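3.2 Demonstration recording

The student teams in the Urora module each recorded human demonstrations of a single kitchen task before any policy was trained. The group considered in this section chose pouring from a kettle into a mug, as it requires both hands and a change of grip. Recordings were made in the teaching kitchen on Friday sessions, from a head-level viewpoint chosen to match the camera height of the Jillo platform. Demonstrators worked at normal speed and were told to keep both hands in view. 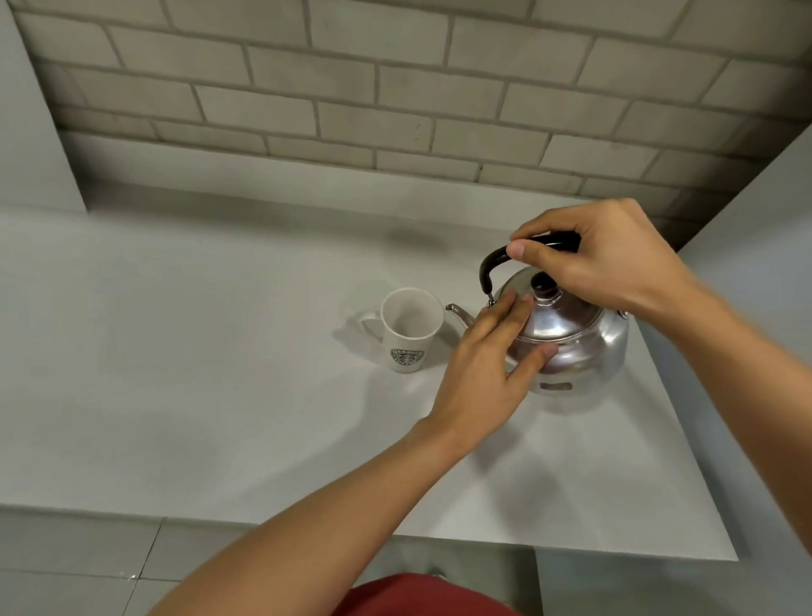 Figure 3. Two-handed contact with the kettle: right hand on the handle, left hand at the lid and body. The spout points towards the mug.

Each recording was divided into four phases: approach, grasp, pour and release. Frames with both hands on the kettle, as in Figure 3, were assigned to the grasp phase unless the body was tilted. Labelling was carried out by two students working separately, and disagreements were settled by Nishad. Most concerned the start of the pour - the tilt is small at first and the lid hand often hides the rim.

The group collected 200 demonstrations, of which 3 were discarded for missing frames. Hand positions were estimated with the Tomar tracker and smoothed before use. Tracking was weakest where the fingers curled over the handle, and reflections on the metal body caused further errors in the fingertip estimates. These segments were corrected by hand using a tool written by Van Dijk for an earlier run of the module. Training then ran for 3000 steps with the settings given in Section 3.1.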